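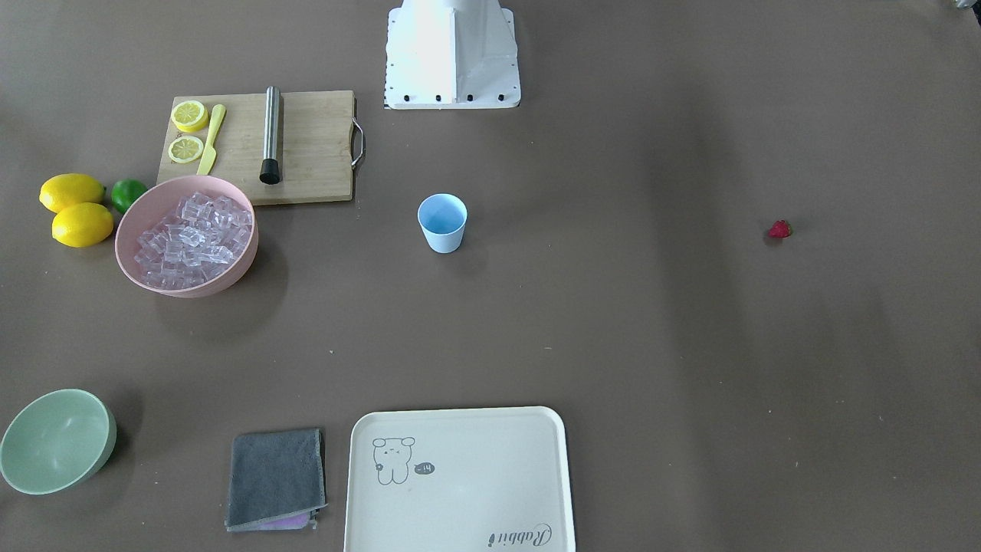 Chapter 2

Paying for It: Budgets, Quotes and the Price of the Table

Every robot project has two budgets. The first is the one you show to the people with the money, and it contains a robot. The second is the one you discover over the following months, and it contains everything else. The aim of this chapter is to get the two of them onto the same sheet of paper before anyone signs it.

Most newcomers begin with the arm. Arms have brochures, and brochures have photographs in which the floor is very clean. Nothing in the photograph suggests that the arm must be bolted to something, or that the something must not wobble. A table stiff enough for the job has to be bought, carried up the stairs and, in buildings older than their lifts, sometimes carried down again.

Throughout the chapter we follow one small purchase. Lumov, a catering equipment firm, wants to find out whether an arm can prepare drinks: muddle a lemon slice, move ice to a cup, put a strawberry where a strawberry ought to go. The firm has quotes from two suppliers, Clusia and Bilyk. Clusia's is a single page with a single figure at the bottom. Bilyk's runs to 20 lines and costs more at first glance, which is why Lumov's first instinct is to throw it away. By Section 2.3 you should be able to explain why that would be a mistake, and by Section 2.5 why keeping it might be one as well.

We shall spend an unfashionable amount of time on small things. Fruit goes off. Ice melts, and must be replaced by a person whose wages appear in somebody's budget, preferably yours. Lumov's first order for bowls, cups, knives, trays and cloths came to 645 pounds, against a planned figure of nothing at all, the plan having assumed that such items live in cupboards and are free.

Software deserves its own section and gets one. The control package in our case, Skisora, is licensed by the year. A yearly fee looks modest in January and rather less so when the next January comes round.

Before reading on, write down what you think Lumov should set aside for its first year, leaving out the arm itself. Keep the note. You will need it for the exercise at the end of Section 2.4, and you are asked not to alter it in the meantime.

2.1 What a quote leaves out

A quote is an offer to sell you the things listed in it. Start, then, with the list, and read it with a pencil in your hand. Mark each item you could not begin work without, then write underneath any such item that is missing.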